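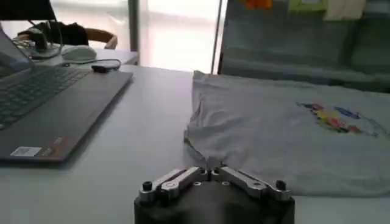

Gripper at the hem of a light gray T-shirt, folding station, Ustow demonstration room.

Visit report: garment handling equipment, Ustow, Dusville
Prepared for the equipment budget review, 11 January 2020

Purpose of the visit

Our folding and shelving line at the Istura rental laundry is due for a capital decision in the coming budget year. The current proposal covers one two-arm folding cell, with an option on a second. Before asking for a formal quotation I wanted to see the equipment handle shirts, check the space it takes, and get a list of what the base price leaves out. Ustow runs open days at its Dusville site and I attended the December session. Lo Presti, the other bidder, will be visited separately and is mentioned below only where the two written offers differ.

The station

The cell is built around an ordinary white table with a laptop on it. Two arms work from the same side of the table, each with a two-finger gripper. The fingers are carried on metal linkages, and the contact pads at the tips are small. Pad wear is a consumable cost. Ustow sells pads in boxes of 200 and would not commit to a service life on cotton, so I have carried one box per cell per year as a placeholder.

The gripper is the part of the offer I would look at hardest. A stiff parallel gripper is cheaper and will pick up a folded stack, but it does poorly on a single layer lying flat. The linkage type can close on a hem if the hem is raised a little off the table. Shirts that arrive pressed completely flat are the difficult case, and ours come off the dryer carts loosely bunched, so the problem may be smaller for us than for a finishing plant. It should still be written into the acceptance test.

Printed shirts were among the garments used. I asked whether heavy print changes the grip. The reply was that a stiff print changes the way the fabric falls more than it changes the hold, and that a mixed lot should be used for commissioning. We would have to supply that lot. Allow for 201 garments withdrawn from circulation for two weeks.

Shelving and reach

Output goes to freestanding metal shelving. The quotation treats shelving as "by customer," and this is where the Lo Presti offer looks more expensive than it is, as theirs includes one unit.

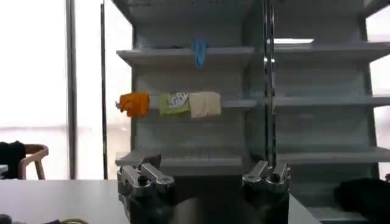
Shelf depth matters more than I had assumed. A cloth put down with part of it over the front lip is acceptable for a person to collect but is not acceptable for our carts, which pass close and will catch it. Our existing shelves at Istura are shallower than those at Ustow. Either the fold has to be made smaller or the shelves have to be replaced, and replacement is the easier item to budget. I have entered new shelving for both sides of the aisle.

Reach is the second limit. The bottom level was not part of the program offered to visitors, and the sales engineer was clear that low shelves need either a different mounting height or a longer arm. The longer arm moves the whole offer up one price class. For planning purposes, assume the lowest level is filled by hand or left unused.

Light should also be considered. The room at Ustow has large windows, and the day of the visit was bright. Wrist cameras have to work with whatever the building gives them. Our folding area has windows on one side only and overhead lighting that is switched by zone. Ustow recommends fixed lighting over the table and blinds on any window facing the arms. Blinds are in the facilities budget; the fixed lighting is not in anyone's, and I have added it.

Cost items outside the base price

The base offer covers arms, grippers, cameras, controller, software for one garment class, and two days of training on our site. The following are extra:

Table and anchoring. Any level table of the right height will do, but it must be fixed to the floor.
Shelving, as above.
Cable management. The open day station had cables running over the table edge. Our safety rules require covered runs to the floor, and Ustow does not supply them.
Second garment class. Trousers and towels are each licensed separately.
Contact pads, boxed.
Spare gripper. Listed at 2718 dollars, delivery 6 weeks. With that lead time one spare per site is the minimum, and I would not sign without it.
Fixed lighting.
Guarding or a marked floor zone, depending on the outcome of the risk assessment.

Warranty is one year on arms and controller. Grippers are covered only for manufacturing defects, and bent linkages are charged.

Throughput

No rate was published at the open day and I did not attempt to derive one. Folding from a bunched start is slow work for any machine of this type, because the garment must first be opened out. The business case should therefore rest on the evening hours, when the line is unstaffed. A daytime comparison with an experienced folder would not support the purchase, and I suggest we leave it out of the request.

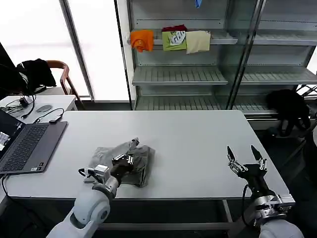
Can the cell be leased instead of purchased?
Ustow offers a three-year lease on the arms and controller only. Grippers, table, shelving and lighting remain a purchase in either case, so the lease reduces the first-year outlay but does not remove the need for a capital request.

Recommended next steps

Request a revised quotation from Ustow with the spare gripper and one box of pads shown as separate lines. Ask Lo Presti to quote without shelving so that the two offers can be compared directly. Measure shelf depth and aisle width at Istura before either firm visits. Hold the option on the second cell open until the acceptance test on the first is complete; the option price is fixed for nine months from order, and the test as drafted takes four.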